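How does a person get a job in a big office?

Skilley Young Readers, Jun 10, 2021

Maybe you know a grown-up who is looking for a job. In a small shop it is quite simple. You go in, you talk with the owner, and you may start next week. In a big public office it goes in another way.

Let us take the town of Jemness. The town needs 78 new workers for its buses, its parks and its library. First it writes a notice. The notice tells what the work is, how much it pays and until which day you can ask for it. This last day is called the closing date. If your letter comes one day after, it is too late, even if it is a very good letter!

To ask for a job is called "to apply". You fill in a form with your name, your age and the schools you went to. For the 78 jobs in Jemness, 1595 people applied. So how can the town choose?

Many offices give a test. Everybody gets the same questions and the same time. In Jemness the test has 100 questions, and each right answer gives one point, so the best result is 100. There is some counting, some reading and some questions about the town.

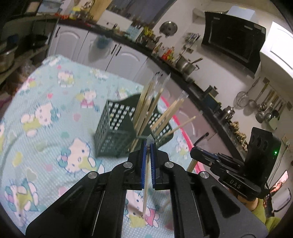
Cesau Learning Team, Pages for Children

After the test comes the interview. This is a talk between the person and two or three people from the office. They ask things like "Why do you want to work with us?" It is normal to be nervous.

The results come in November. Those who did not get a job may try again next year, and many of them do.

New words: notice, closing date, to apply, interview.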